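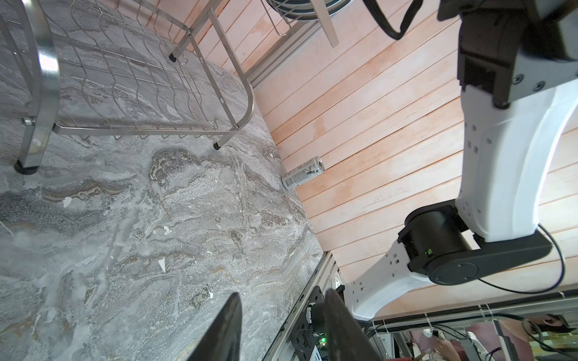 Mekness stream gauge kit: one season on Dunbar Creek

Reviewed by Sheena Purves

Our landholder group has been measuring Dunbar Creek by hand for years, with a painted staff and a notebook kept in a biscuit tin. It worked well enough until the water licence conditions changed and we were asked for a continuous record of level. We looked at three loggers and bought the Mekness. It cost $2,589 with the mounting pipe and solar panel, paid for out of our own levy, and nobody at Mekness knows I am writing this.

What you get

The kit is a pressure sensor on a long vented cable, a logger box, a small panel and a bag of stainless fittings. The pipe comes in two lengths that screw together. There is a printed manual of 40 pages, most of it sensible, though the section on datum levels assumes you already have a surveyed benchmark. We didn't. Toivo Honkanen, who has the block downstream of the ford, brought over his level and we tied the sensor to a bolt in the bridge abutment. Allow most of a day for this if you have to do the same.

Installation

Two people can do it at low flow. We fixed the pipe to the abutment with four brackets and ran the cable up through conduit to the box, which sits well above the flood mark. The supplied brackets are a bit light. We swapped the bottom one for a heavier one from the hardware store after the first fresh came down and the pipe started to knock. 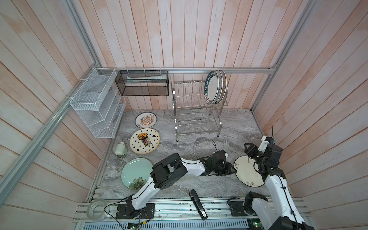

The cable gland on the box was the only really fiddly part. You have to tighten it enough to keep the rain out without pinching the vent tube, and the manual gives it one line. If you pinch the tube the readings drift with the weather, and you may not notice for a week or two. Ours drifted by a couple of centimetres before Toivo worked out what was going on.

Accuracy

I read the old staff every time I walked past and wrote the figure down beside the logger reading. By the end of the season I had 41 pairs. Once the vent tube was sorted out, nearly all of them agreed to within a centimetre, and the worst was out by two, on a morning when the creek was choppy and I wouldn't swear to my own reading either.

What it measures is level. To turn that into flow you need a rating for your own site, and that means getting in the creek with a current meter at several different heights. The brochure shows a nice graph of megalitres per day and you could easily come away thinking the box does it for you. We hired a meter for the low and middle range. We still have nothing for high flows, so our flood figures are estimates and we mark them that way when we send them in.

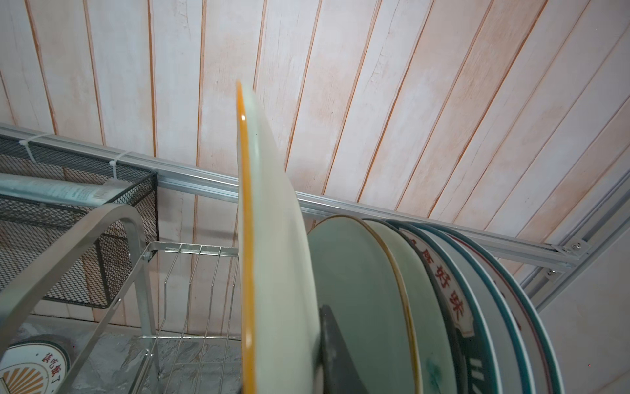 Photo: Edvin Fjeld

Data and reporting

The logger takes a reading every 15 minutes and holds 360 days of them. You can collect the file by cable or pay for the phone connection. Reception is poor in our gully so we use the cable. The file opens in any spreadsheet. The licensing office wanted the dates in a different order and a column for data quality, which took me an evening to set up and a few minutes each time since.

The phone software is called Bellance and I didn't get on with it. It logs you out constantly and the graph can't be set to show a single month. The desktop version is better.

Support

I rang twice. The first call, about the drift, was answered promptly by someone who knew the product. The second was about a replacement desiccant pack and took three weeks to resolve, by which time I had bought one elsewhere.

Worth buying?

For a small creek with a licence condition hanging over it, yes. The Kikis logger is cheaper but has to be pulled out of the water to read, and I would not want to be doing that in November with snakes about. If you only need a weekly level, a staff and a notebook will still do the job.

Good: steady readings, plain file format, long memory.
Not so good: light brackets, poor phone software, thin instructions on the vent tube.

Rating: 4 out of 5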